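# Mason Street Workshop: Renting a Bench

Updated 3/2/18
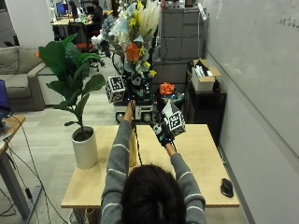

**How do I book a bench?**

Bookings go through Skedby, the online calendar linked from our main page. Pick a bench, pick a start time, and pay the deposit. You'll get an email with the door code the night before.

**What does it cost?**

A half day is $26 and a full day is $40. Members pay $13 for a half day. Prices went up in January, so ignore the old flyer if you still have one.

**Do I have to be a member?**

No. Members get the lower rate and can book further ahead — that's the main difference.

**How late can I cancel?**

Up to 5 p.m. the day before. After that we keep the deposit.

**Where do I park?**

The lot behind the building is shared with Paiva Upholstery. Use the spaces along the back fence. The ones by their loading door are for their vans, and they do tow.

**Can I leave a project overnight?**

Small projects can go on the shelves in the hallway for up to 5 days. Put your name and the date on it. Anything that needs to dry flat has to be arranged ahead of time, and we can't always say yes.

**Can I bring my own tools?**

Yes, hand tools and small power tools are fine. Each bench has one outlet. Please ask before you bring anything with a compressor.

**Are spray paint and solvents allowed?**

Not inside. Brush-on finishes with a low odor are OK. We sell Bresance water-based finish at the front desk if you run out.

**Is there an age limit?**

Anyone under 13 needs an adult at the same bench. You don't pay extra for the second person.

**My door code doesn't work. What now?**

Press the star key first, then enter the code again. If the light stays red, call the number on the door — it rings at the front desk during open hours and goes to voicemail after that.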